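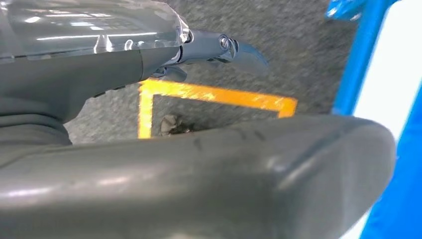
Yellow tape on grey carpet.

Carpet and tape: what I do about marks, dents and sticky patches

November 17, 2018

I've had more letters about carpets than anything else this autumn, so this month's tips are all floor-level. Some of them are my own, some came from readers and a couple I've pinched from Ghislain Gauthier, who fitted the carpets in our last two houses and still answers the phone when I ring him in a panic. Very patient man.

Getting tape glue out of carpet

Start with tape, because I had a lot of it down myself in September. I was trying to decide where the new sofa should go and marked out the shape of it on the floor, then did the same for the bookcase, then changed my mind about both (of course I did) and left the lot down for weeks. Tape that comes up in a day or two is no bother. Leave it longer and the glue stays behind, and then every bit of fluff in the house finds it.

Peel it back slowly and flat, keeping the tape low against the pile as you go. If you yank it straight up you can pull tufts out of a loop carpet, and a pulled loop is a much bigger job than a bit of glue. If it's really stuck, put a freezer bag of ice cubes on top for ten minutes and try again. Cold glue goes brittle and lets go of the fibres far more willingly.

For whatever stays behind, I press a fresh piece of tape onto the residue and lift it off again, over and over. It sounds daft but it gets most of it. After that I use a little surgical spirit on a white cloth, dabbing from the outside of the mark towards the middle, and finish with a damp cloth and a dry towel. Try the spirit somewhere hidden first - inside a cupboard or under the bed - and don't drench it. The backing on most carpets is held together with latex and it doesn't enjoy a soaking in solvent. I wouldn't use it on wool at all without asking a professional.

Parcel tape is the worst for all this, by the way. Painter's tape is kinder, and for marking out furniture I now use strips of newspaper with a tin of beans on each corner. Not elegant!

Furniture dents

Everybody knows the ice cube one. Put an ice cube in the dent, let it melt, fluff up the pile with a fork. It does work, but it takes an age and if the dent is deep you'll be doing it again the next day. What I prefer is a damp flannel over the dent and a steam iron held just above it, not touching, for a few seconds at a time. Then I rake the pile with my fingers while it's still warm. Our old wardrobe left four craters you could have kept goldfish in, and by teatime I couldn't find three of them.

Go gently on synthetic carpet. Polypropylene melts at a temperature your iron can easily reach, and a shiny iron-shaped patch is there for good. If you don't know what yours is made of, stick to ice cubes.

Lucienne Leclerc wrote in to say she shifts all her heavy furniture by a couple of inches every spring and autumn when she changes the curtains. I tried to be the sort of person who does this. I lasted one spring.

Spills

Blot, don't rub, and use something white. I once went at a spilt coffee with a red napkin left over from Christmas and ended up with two stains where I'd had one. Kitchen roll is fine, an old white pillowcase is better. Fold it, stand on it, move to a dry bit, stand on it again. You'd be amazed how much comes up with body weight alone.

Then cold water, a little at a time, and blot again. Only after that do I reach for a cleaner, and most of the time it's a teaspoon of washing-up liquid in a pint of cool water. Rinse it out properly when you've done. Soap left in the pile is sticky once it dries and that's where those mysterious grey patches come from - the ones that turn up a month later in the exact spot you were so proud of cleaning.

Candle wax: let it set hard, crack off what you can with the back of a spoon, then brown paper and a barely warm iron, moving to clean paper each time the wax soaks in. Same warning as before about synthetics.

Mud: leave it alone! I know it's agony. Let it dry completely, then hoover it, then deal with the little shadow that's left.

Chewing gum: the freezer bag of ice again, then pick it off in bits. A dab of smooth peanut butter gets suggested a lot and I suppose it would loosen the gum, but then you've got peanut butter in the carpet, and in our house you'd have the dog in it too.

Hoovering

I used to whizz round in one direction and call it done. Ghislain told me off. He says to go slowly, and to do the busy bits (bottom of the stairs, in front of the sofa, the bedroom doorway) in two directions, one across the other. The grit sits right down at the base of the pile and it wears away at the fibres every time you walk on it, so it's worth the extra few minutes.

Other things I've picked up:

Empty the cylinder before it's full. Mine loses its suction well before the line on the side.

Cut the hair off the brush roller with a seam ripper from your sewing box. Run it along the groove and the whole lot comes away in one horrible piece.

A rubber washing-up glove, very slightly damp, dragged across the carpet in short strokes brings up pet hair the hoover has been ignoring for months. A window squeegee does the same on stairs.

Don't hoover up the ash from the grate, even if it looks dead.

Smells

Bicarbonate of soda, sprinkled on at night and hoovered up next morning. I leave mine for 12 hours if I can keep everyone out of the room. Use less than you think, because the fine powder clogs the filter, and wash the filter afterwards. If the smell comes back it's probably in the underlay and no amount of bicarb is going to shift it. We had to cut out and replace a square by the back door after the puppy year.

Edges and doorways

You'll often see a dark line on a pale carpet, right up against the skirting board. It's very fine dust carried in by draughts, and it's a pig to get out. The crevice tool and a stiff dry brush will take off the loose stuff, then a soft toothbrush with the washing-up liquid mixture does what it can. I've never got ours completely clean. Blocking the gap under the skirting with a bead of filler stopped it getting worse.

If a carpet is fraying at a threshold, trim the loose threads level with sharp scissors and run a thin line of latex carpet adhesive along the cut edge. Never pull a thread. Keep an offcut too, if you're having new carpet laid. Ask for it before the fitter puts it in the van. Ours lives rolled up in the loft with the name of the range and the shade written on the back in biro, and it's already patched one burn by the fireplace.

Next month I'm doing ovens, so send me your oven tips, especially anything for that brown film on the inside of the glass door. If your trick involves a dishwasher tablet I've had that one from several of you already, thank you!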